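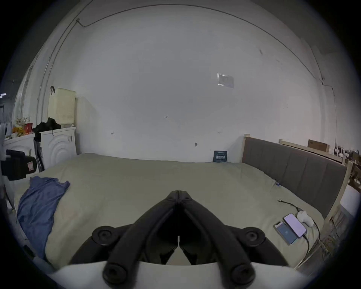 Hand-held gripper over a bed, with a blue cloth, two phones and a charging cable on the sheet.

How to write house rules for recording with a hand-held gripper

Last revised 19th March

Most rule sheets for hand-held gripper work are bad. They are copied from an arm cell, where there is a fence, a stop button and a floor plan, and then somebody changes "robot" to "tool" and sends it out. The person standing in a bedroom with the gripper in one hand gets four pages on pinch points and not a word on what to do about the phones lying on the bed.

I have read a lot of these sheets and written a few of the bad ones. What follows is how I do it now. It covers recording in lived-in rooms with a gripper that a person carries. It does not replace whatever safety standard your employer or your local law holds you to, and if a vendor says their checklist makes you compliant, ask which clause, in which document. I have asked that often and had very few answers.

What you need

One room you can get into for an afternoon.
One gripper, the same model your people will carry.
Two people, and only one of them should have done this before.
Paper. You will cross out a lot.

Step 1. Stand in the room before you write anything

Go in and write down what could be harmed, what could be seen and what could get in the way. Use the names of things. "Loose items" is useless. "Charging cable across the sheet" is a line somebody can act on.

A bed is a good place to start because people think it is harmless. In the room at the top of this page the cloth is the sort of thing you would ask someone to pick up. The phones are a few steps from it in any sensible plan, but they share the same sheet, and a sheet moves when you pull on something lying on it. One of the phones has a cable running from it. So your first list already has a snag risk, a breakage risk and a privacy question, and you have not left the bed.

Step 2. Sort the list into three piles

Pile one is remove. Pile two is leave and record. Pile three is ask the person who lives there.

You will be tempted to put everything in pile one. I think this is the most common mistake in the trade. If you strip the room, you get clean recordings of a room that doesn't exist, and whatever you train on them will meet its first cable in some customer's house. The Furum sheet, which people pass around as a model, says "clear all surfaces prior to capture." I would like to know what its authors thought they were capturing.

Personal screens go in pile three unless the owner has already said yes in writing. So does any paper on a wall, even if you can't read it from the door. Cameras are often better at reading than you are from where you stand.

Step 3. Write each rule so that it can fail

A rule you can't break is decoration. "Operators should maintain awareness of their surroundings" has never stopped anyone from doing anything. Try these instead:

Before the first take, say aloud every cable on the work surface.
Do not close the fingers on a phone, or on anything attached to one, unless it is the named object for that take.
If the sheet shifts under an object you are not handling, stop and mark the take.
Do not step backward with the gripper raised. Turn first.
Screens are off or covered unless the consent form lists them.

Each of those can be checked by a second person with no training. That is the test I use. If your checker has to ask what a rule means, rewrite it.

Step 4. Cut

The Justetti rule book had 147 items when I was asked to look at it. I gave it to an operator and came back at the end of the shift. She could remember 7. Those were good rules, as it happens, and we kept them and went hunting through the rest for anything that named a real object or a real action. Much of what was left said the same thing about gloves.

Keep the working sheet to one side of one page. Reference material can live somewhere else, where it will not be read, but at least it won't be in the way.

Step 5. Try it on the person who hasn't done this before

Hand over the sheet and the gripper and keep quiet. Don't help. Mark every place they stop to reread, and every place they break a rule without noticing. Both are your fault.

Then swap in the experienced person. They will skip the sheet altogether. Watch what they do and compare it with what you wrote. On the Jeon project the old hands all checked behind them before each take, and we had no rule for that, so we wrote one.

Step 6. Be careful with numbers

Somebody will want a score. I have seen a claim of over 1000 takes "without incident" from a team whose form had no box for an incident. Before you accept a figure like that, ask how a bad take would have been reported and who would have read the report.

The same goes for audit passes. An audit against a vague rule passes every time.

Step 7. Put a date on it and go back

Rooms change. So do grippers, and longer fingers will make half your distances wrong. The Prarutberg sheet was written in December for one apartment and was still in use in places with different furniture, different tools and children. Walk the room again whenever the tool, the task or the address changes, and write the new date at the top by hand if you have to.

Common problems

Operators sign the sheet without reading it. Drop the signature and have them say the cable rule aloud at the door.

The owner agrees to everything too quickly. Show them a recording from another room first, then ask again about screens and wall papers.

Management wants a certificate. Ask what they plan to do with it.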